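Home » Opportunities » Call for dancers and singers: Rernton showcase group

Call for dancers and singers: Rernton showcase group

Stovach is looking for amateur dancers and singers to join a new pop cover group based in Rernton. The group will learn a full set of idol-style songs, with choreography, and perform it in front of a paying audience in June. Rehearsals start in January.

You do not need to have trained at a dance school or to have been on stage before. You do need to be able to come to rehearsals regularly and to learn material at home between them.

About Stovach

Stovach is a small performing arts company that runs evening classes and short stage projects in vocal pop and street dance. We work out of two studios on the upper floor of the Rathore Building, behind the bus station. Our last project was a girl group tribute evening at the Banov Theatre, which sold out its stalls and was repeated the following month. Several of the people in that show had only ever danced in their bedrooms before they applied.

The new project is led by Sarla Awasthi, who choreographed the Banov evening and teaches our intermediate class. She will choose the songs, set the formations and direct the final show. Vocal coaching is shared between two of our regular tutors.

What we are looking for

We have 25 places. They will be split between two teams, each with its own songs, and everyone comes together for the opening number and the finale.

Main vocal places are for people who can hold a tune while moving. You will be given solo lines and should be comfortable using a handheld or headset microphone. We do not mind whether you read music.

Main dance places are for people who pick up steps quickly and can keep their timing in a line. You will still sing in the group sections, at whatever level suits you.

There are also a few rap places. If you write your own verses, tell us, as one song in the set has room for new words. Verses can be in English, Korean, Hindi or Punjabi, or a mixture.

Applicants must be 18 or over when rehearsals begin. There is no upper age limit. The project is open to women, men and non-binary people, and the teams will be mixed.

What you will be doing

Rehearsals are held on two evenings a week, from 6.30pm to 9pm, with a break in the middle. The first month is spent on basics: counts, formations, breath control and learning how to share a verse between several voices. After that we take one song at a time. Each song gets two weeks, and we film a run-through at the end of the second week so that people can watch themselves back.

From April there will also be one longer rehearsal a month, lasting from 10am to 4pm. Dates for these will be sent out with the offer letters. Please look at them carefully before you accept, because we cannot change them afterwards.

The show itself is at the Banov Theatre. You will need to be free for a technical rehearsal, a dress rehearsal and three performances, all within the same week.

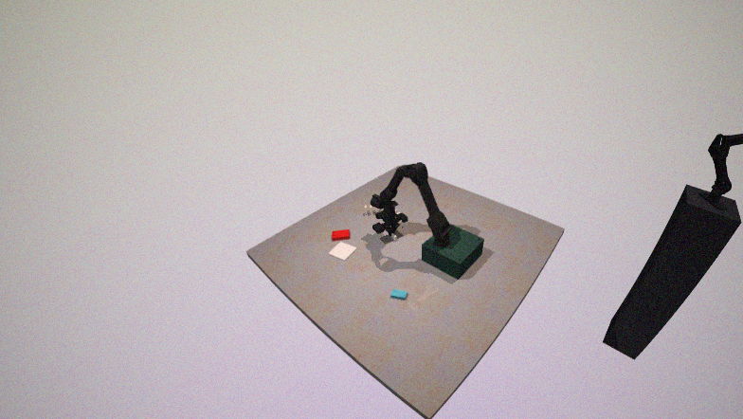 We ask members to miss no more than 5 rehearsals across the whole project. If you already know that you have a holiday or exams coming up, put this on the form. It will not count against you at the audition, and in most cases we can place you in the songs that fit around it.

Costs and expenses

This is an unpaid project and we want to be clear about that from the start. There is no joining fee, and all classes and coaching are free to members. Stage costumes are supplied and remain the property of Stovach. You will need your own clean indoor trainers for rehearsal and a pair of plain black trousers for the opening number.

Travel can be claimed back up to £40 a month if you live outside the town or are on a low income. Keep your tickets or a screenshot of your booking. Claims are paid at the end of each month by bank transfer.

Members receive two free tickets for one performance and can buy more at a reduced price.

How to apply

Fill in the application form at the front desk of the Rathore Building or ask us to send it to you by email. The form has space for your contact details, your availability, and a short paragraph on why you want to take part. A few lines are enough.

With the form, please send one video of no more than two minutes. It should show you singing a verse and chorus of any pop song, dancing to any pop song, or both. A phone recording is fine. Please do not add filters, pitch correction or backing vocals. For the dance part, stand far enough back for us to see your feet.

If you are applying for a rap place, you can send an audio recording instead, but include the words in writing.

The closing date is the last day of October. Forms that reach us after that will be kept on a reserve list.

Auditions

Everyone who sends a complete application by the closing date will be invited to a group audition in November. Auditions take place in Studio 2 and last for two hours. Sarla will teach a short routine, which you will perform in fours, and then each person will sing on their own for a minute or so. Bring water and wear something you can move in. We will send you the practice track a week beforehand.

For the last project we received 902 video entries across all our online calls, most of them from people who lived too far away to attend. For this reason we are now asking applicants to confirm on the form that they can travel to Rernton twice a week. Applications without this box ticked will not be watched.

You will hear from us by email within two weeks of your audition, whether or not you have been offered a place. We are not able to give individual feedback on videos, but anyone who comes to an audition in person can ask for written notes.

Access

Both studios are reached by lift. There is a changing room with a shower and an accessible toilet on the same floor. Studio 1 has a hearing loop. The music is played at a fairly high volume during full run-throughs and ear plugs are available from the desk. If you would like to audition separately, bring a support worker, or have the routine sent to you early, tell us on the form and we will arrange it.

There is seating for use during rehearsals, and one of the songs will be staged partly seated. Wheelchair users are welcome to apply for any of the places.

Filming and photographs

Rehearsals and performances will be filmed, and clips will go on the Stovach channel. By accepting a place you agree to appear in these. Audition videos are never published. They are deleted once the offers have been accepted, apart from those on the reserve list, which are kept until the end of the project.

Members may post their own clips of finished songs, but please do not put up choreography that is still being worked on, and check with the others in shot first.

Other roles

We also need two people to help backstage during show week, mainly with quick changes and microphones, and one person to run lyric prompts at rehearsals. No audition is needed for these. The same travel payment applies, and there will be a short training session at the theatre in May. Use the same form and tick "backstage".

Questions

Questions about the choreography or the level of the dancing can be addressed to Sarla Awasthi. For anything else, including help with the form, speak to the front desk, which is open from 4pm on class evenings. A large print version of this call is available there too.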